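Likness Community Hall: walk-round checklist, with comments

Spring walk-round, April. Checked by Roxana Condori and Gilberto Cárdenas. Comments written up by Roxana.

Marks used: OK means fine as found. ACTION means somebody has to do something. WATCH means look again at the next walk-round.

1. Outside and approach

Path from the car park, level and free of trip hazards: OK
The new slabs are a joy. Anyone who remembers the old ones by the drain will know what I mean! The moss is coming back on the shady side already, so Gilberto gave it a stiff brush while I held the clipboard.

Handrail at the front steps: OK
Solid all the way down. We both leaned on it with our full weight.

Outside light over the main door: ACTION
Works, but the sensor takes its time. I stood in the porch waving my arms for a good while before it noticed me. Fredy Llanos has the instructions for the sensor and will turn the setting up.

Gutters on the north side: WATCH
One joint is dripping on to the bin store. It doesn't reach the path.

2. Doors and ways out

Main door opens fully and closes by itself: OK
Closer adjusted since the autumn, and it no longer slams. Thank you, Fredy.

Side fire door, push bar: OK
Opens first time with one hand. I tried it with my elbow as well, as if I were carrying a child, and it was still easy.

Rear fire door, push bar: ACTION
Opens, but it catches on the mat outside. The mat needs to go. It's a lovely thick mat and I'd like to see it inside the porch instead, where it might catch some of the mud.

Corridor to the rear door clear along its whole length: ACTION
Two stacks of chairs and the badminton posts were in it again. We moved them. Please, everyone, the posts live in the tall cupboard, and there is plenty of room for them now that the old curtains have gone.

Fire exit signs lit: OK
All of them, including the one above the stage that we had such trouble with.

3. Fire equipment

Extinguishers in place, pins and seals in good order: OK
The kitchen one had been hung back the wrong way round with the instructions facing the wall. Turned.

Fire blanket in the kitchen: OK
Tapes hanging free, nothing stacked in front.

Alarm test from the call point by the office: OK
Very loud in the main hall. Fainter in the far toilets than I'd like, though you can still hear it with the hand dryer going. We tried that twice.

Notice showing maximum numbers (main hall 135, small room 60): OK
Both up and readable. The small room one has been laminated, which is a big improvement on the curling bit of card.
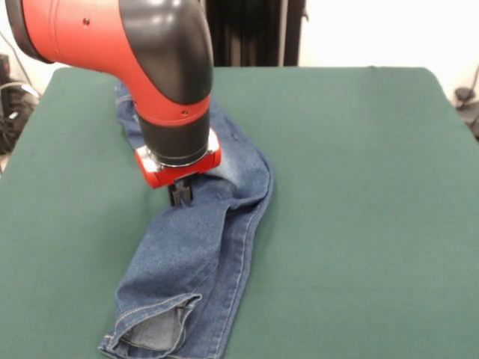

4. Electrics and heating

Sockets and switches, no cracks or scorch marks: OK
Every faceplate looked at. The double socket behind the piano is awkward to get to, and Gilberto deserves a medal for getting down there with a torch.

Extension leads: ACTION
One lead has a nick in the outer sleeve close to the plug. Cut the plug off and binned the lot. We need a replacement, and could it be a bright colour this time? The black ones vanish on the stage floor.

Urn: OK
Lid fits, tap doesn't drip, feet all present. I'm very fond of this urn.

Heaters in the main hall, guards fixed: WATCH
The guard on heater 3 has a screw that turns without biting. It holds for now. Eliécer Benavides thinks a slightly fatter screw will do the job and has offered to bring a few along on Monday when he opens up for the choir.

Boiler cupboard clear of stored items: OK
Completely clear! First time since I started doing these. Whoever moved the bunting, I could hug you.

Electricity meter reading, for the record: 1657

5. Kitchen

Floor clean, no loose vinyl: OK
The corner by the fridge has been stuck down properly and sits flat.

Fridge temperature and door seal: OK
We shut a slip of paper in the door at the top, middle and bottom and gave it a tug. It gripped each time. It's such a simple check and I'd urge you all to try it on your own fridge at home.

Cleaning products stored away from food: ACTION
The washing powder was on the same shelf as the biscuits. It now has its own box under the sink, with a catch on the cupboard door.

First aid box: ACTION
Short of medium plasters and the eye wash is nearly out of date. Kevin Restrepo is making up the list and going to Lozano's for them this week.

6. Stage and steps

Front edge of the stage marked: OK
Fresh white tape, beautifully straight. Shows up well with the house lights down.

Stage steps, both sides: WATCH
Left-hand steps are fine. The right-hand set rocks a little on the second tread if you come down heavily. Not enough to close them, but it wants looking at before the Skemby players arrive with their scenery.

Curtain track and pulleys: OK
Ran them open and shut several times. Smooth and almost silent after the candle wax treatment.

7. Toilets

Emergency pull cord reaches the floor: OK
It had been tied up out of the way last time. It was hanging free today, and the new little tag asking people to leave it alone seems to be working.

Hot water at the basins: WATCH
Comfortable in two, rather hot in the accessible toilet. Fredy will turn the mixer down and we'll put a thermometer under it after that.

Floor: OK
Dry and clean, no lifted edges.

8. Things to do, with names

Sensor over the main door: Fredy
Mixer in the accessible toilet: Fredy
Mat from the rear door into the porch: Gilberto
New extension lead, bright: Roxana
Screw for the heater guard: Eliécer
First aid supplies: Kevin
Right-hand stage steps: Gilberto and Eliécer together, as it takes two to turn them over

General comments

What a difference from last time. The list of actions fits on one page, and most of them are small. Vundport have asked to borrow our sheet for their own hall and I've said yes with pleasure. I've told them to add a line for ladders, which we do on a separate form.

If you spot something between walk-rounds, write it in the red book by the office door and put your name next to it so that we can come and ask you about it. "Light funny" with no name and no room is quite hard to follow up, and we did spend a fair bit of the afternoon switching things on and off!

Signed: R. Condori, G. Cárdenas
Copy to the red book and the noticeboard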